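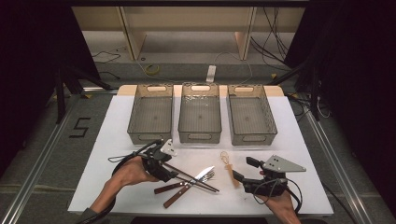
Equipment planning for robot data collection

Equipment planning for robot data collection is the process of selecting, pricing and scheduling the purchase of the hardware used to record manipulation tasks for training robots. It covers the recording devices themselves, the tables and stands on which work is done, the objects handled, and the computers and storage that receive the recordings. The subject overlaps with general laboratory purchasing but differs from it in the large share of the budget that goes to small, inexpensive and short-lived items.

Scope

A plan is normally written for a fixed number of stations. A station is the smallest unit that can produce recordings without borrowing from another, and it usually consists of a work surface, a pair of hand-held grippers or a pair of robot arms, cabling, power, and a set of task objects. Shared items such as storage servers, spare tripods and charging equipment are listed separately and divided among the stations when the cost per station is worked out.

Hand-held grippers and robot arms

The first decision in most plans is between hand-held grippers and teleoperated arms. With hand-held grippers, a person holds one device in each hand and performs the task directly. With teleoperated arms, the person controls the robot from a short distance. Hand-held sets cost less to buy, need no safety enclosure and can be moved between tables. Arms produce recordings that match the final machine more closely, but they need a stiffer mounting and more floor space, and repairs take longer.

Mixed plans are common. The Trilosham laboratory, for example, opened with six hand-held stations and budgeted for arms in its second year, after its task list had settled.

Gripper fingers are priced apart from the body of the gripper. Long, thin fingers suit flat or narrow items such as cutlery, while short fingers are easier to control on upright objects. Plans that assume a single finger type often have to be amended.

Work surfaces and surroundings

Tables built on aluminum rails are widely used because brackets can be added and moved without drilling. A plain white top gives good contrast with most objects. Curtains are a minor cost and are often left out of first drafts. They block movement in neighboring stations and reduce changes in daylight.

Floor markings, cable covers and power strips are usually entered as a single line. Kylie Bright, who wrote the purchasing guide used at Trilosham, recommends measuring cable runs with the operator's arms fully extended and ordering the next length up.

Task objects

Task objects include baskets, utensils, containers, cloths and tools. They are bought in matching sets so that a damaged piece can be replaced without changing the look of the task. For sorting tasks, bins or baskets of one shape and color are preferred. Retail lines are discontinued without notice – a frequent cause of delay – and some planners buy the full quantity for the project at the start.

Budgeting

Costs are divided into purchase, setup and running costs. Running costs include replacement fingers, cables, batteries, storage and operator time. Operator time is commonly the largest item over the life of a station, though it may sit in a different budget.

The Stunitz method, named after the workshop where it was first used, sets aside 30 percent of the hardware price for spares and releases it in three parts. Manaia Maihi has criticized the method for treating all parts alike, arguing that cables and fingers should be funded in full at the outset and gripper bodies only after a failure.

Scheduling

Orders are placed in order of delivery time. In the Pleveck plan, dated 29/09/2020, the longest delivery time was 92 days, for machined mounting plates, and the tables were ordered last. The plan called for one station to be completed and used before the others were assembled, with the remaining stations due in March.

Suppliers

Equipment may be bought as a complete station or as separate parts. Economou and similar suppliers sell complete stations with a service contract. Buying parts is cheaper but requires staff who can assemble, calibrate and document the result.

See also

Teleoperation
Robot end effector
Capital budgeting
Spare parts management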